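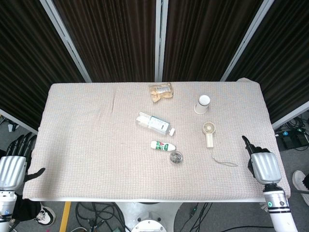
Table Surfaces and Small Goods – Gallery

Contents of the gallery
The page collects notes and pictures from the tabletop series kept by Arūnas Sepp and Ülle Stankevičius at the Drevon workroom. The series deals with everyday items laid out on a covered table, and with how the covering behaves under them. Captions are by Ülle; laundering notes are by Naveen Kashyap. Last revised 12 May 2025.

Cloth
Light beige, waffle texture, faint pinkish tint. The grid of the weave is fine enough that small items sit level on it. One slight crease runs near the left third. The drop covers the table's edges, with a thin band of white rim showing at the front.

Bottle
Transparent plastic, white cap, label in white and pale green. Laid on its side at a diagonal in the middle of the table. A waffle weave gives a round bottle more grip than a flat cotton does, though a full one will still roll on a table that is out of level.

Tube
Small, white, with a green and red label and a white screw cap. Catalogued by form only, as tubes of this size are used for several kinds of product.

Round container
Small and clear, with shiny silver metal pieces inside. Placed close to the tube. Clear-walled containers are preferred for this class of contents – the fill can be checked without opening the lid, where there is one.

Mini fan
Handheld, cream-coloured, circular grille. The thin grey lanyard is attached at the bottom of the handle and lies across the cloth in a loose loop. Lanyards are left on in all layouts. Valdis Lapiņa objects to this on grounds of tidiness and has been overruled.

Snack bag
Small, clear plastic, tan contents, white printed label strip. Positioned near the back edge, slightly right of centre.

Paper cup
White, upside down, with a darker grey ring near the rim. Inverted cups go on the layout sheet as "base up".

Background
Dark brown curtain panels in soft vertical folds, with silver-white metal poles between them. The dark ground separates well from white and cream items. Black items are harder to read against it and should be kept forward on the cloth.

Care of the covering
Machine wash at 40 degrees, gentle cycle, no fabric softener. Waffle weaves shrink on the first wash, so cut the cloth 4 cm oversize on each side. Dry flat. Press the hem only, as a hot iron flattens the grid.

Related pages
Basano layouts, November
Husberg shelf series
Correspondence: Gintarė Navickas, Drevon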